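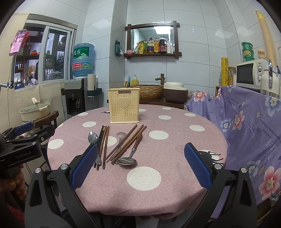

What is a cutlery caddy for?
It keeps spoons, forks, chopsticks and the like standing upright in one spot, so you can grab what you need and let the damp ones drain.

Cutlery caddy (also utensil holder, spoon basket, or in my mum's house just "the pot")

A cutlery caddy is an open-topped container for eating and serving utensils, kept on the table, the worktop or next to the sink. I've been adding to these kitchen pages since October and this is the entry I was most looking forward to, because I own far too many of them!

Materials and shape
Older ones tend to be pottery or tin. Plastic took over because it's light and cheap, and it's easy to mould with holes. A rectangular basket takes up less room against a wall than a round one, and the holes let air in (solid pots collect a nasty little puddle at the bottom, as anyone who's tipped one out will know). Decoration is usually on the front, and raised hearts are a favourite.

What goes in
Anything long and thin, really. Chopsticks suit a caddy very well, though they do slide about among the spoons, and I like to keep mine in matching pairs on one side. Metal spoons with wooden handles go in handle down if they're still wet, so the bowl gets the air, but dry the wood with a tea towel first. Plastic spoons can go anywhere.

Local names
In Drultdale, where I grew up, the shop called Hayes sold them as "stand-ups", and Sinéad Rafferty, who ran the till, still calls them that. I've not heard the word anywhere else.

Cleaning
Empty it, soak it in warm soapy water for 20 minutes and go round the holes with an old toothbrush. Let it dry upside down before you fill it again.

See also: cutlery drawer, dish rack, chopstick rest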